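Notes from the back bench: the arm learns laundry

Hello again from the Perron workshop, where the heating works in two of the four corners and the arm has, of course, been bolted down in one of the other two. I promised in the December issue that I'd write up how the folding project is coming along, and then I got so deep into wiring that I missed an issue completely. Sorry! Lots to catch up on.

For anybody new to the list, I'm building a small arm that can pick up folded baby things and put them on a shelf. My sister had twins, I have a bench and too many servos, and it all followed from there. I call it Prunoven, after a misprint on a parts invoice that made me laugh, and the name is now on the power switch in label tape, so it's staying.

The big job this winter was the shoulder. The old joint sagged. You'd tell it to hold still at shelf height and it would sink a little, catch itself, and sink again, like somebody nodding off on a bus. Irfan Rind took one look and asked why I was running a long arm off a plastic bracket, and I didn't have a good answer. So we cut a new one out of aluminum plate (he cut, I held the shop vac), moved the motor down to the base, and ran a belt up to the joint. It took three tries to get the belt tension right. Too loose and it skips a tooth when the arm speeds up, too tight and the motor gets hot enough that you don't want to rest a finger on it. I ended up slotting the motor holes so I can slide it back and forth, and I wish I'd done that on day one.

Then the cables. I had been zip-tying everything along the outside of the arm, and every time the wrist turned it tugged on the camera lead and the picture dropped out. Teemu Rissanen gave me a length of braided sleeve and showed me how to leave a slack loop at the elbow, fixed on both sides of the joint and free in the middle. I've had no dropouts since the loop went in, and I've been swinging that wrist around a lot.

Power is still a bit of a mess. I started with a supply that was fine for one motor at a time and hopeless when they all moved together, so the controller kept rebooting in the middle of a reach. I've swapped in a bigger one, added a fuse for each motor, and put the emergency stop where I can hit it with my elbow while holding a coffee. Shabnam Butt made me test the stop before she'd stand anywhere near the thing, and quite right too.

The gripper is where I've been spending my evenings lately. Cloth is so much harder than blocks! A block is where you left it. A folded cloth slumps, or slides, or opens up the second you pinch one layer and miss the one behind it. I printed the first fingers with a fairly sharp tip, thinking they'd slip under an edge, and they mostly snagged on anything with a loose weave. The new ones close more slowly and I can set how far they open for each item, so I've been going through pairs of cloths with very different textures and saving what the wrist camera gets before each reach. Thin gauzy stuff next to a thicker knit is my favorite test, as I want it to choose one and leave its neighbor alone.
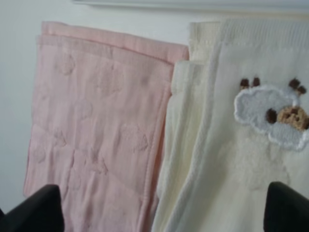
Between the fingers: pink muslin on the left, ribbed cream knit with the bear on the right.

What I'm fighting at the moment is where one cloth ends and the next begins. If two pieces overlap, even slightly, my edge finder likes to draw one big shape around the pair and aim for the middle of it. Pale fabric against a pale wall doesn't make life any easier. Maham Minhas thinks I should use texture and forget about color, and she's lent me a little program that looks for ribs and crinkles. I've got 200 pictures sorted for it so far – my thumb is sore – and the plan is to get a proper run in before I touch the hardware again.

If you'd like to see it move, I'm setting it up on the long bench on 21st February. Bring small folded things: washcloths, bibs, hats, whatever you don't mind having squeezed. Fuzzy fabrics especially welcome. I'd also love to borrow a belt tension gauge if anyone has one, and I'm after a few short M3 screws with low heads, the kind that sit nearly flush. I have a big bag of the tall ones to trade.

Ibrahim Odukoya has offered to write up his gearbox for next time, and I'll add a page on the new fingers once I've settled on a shape.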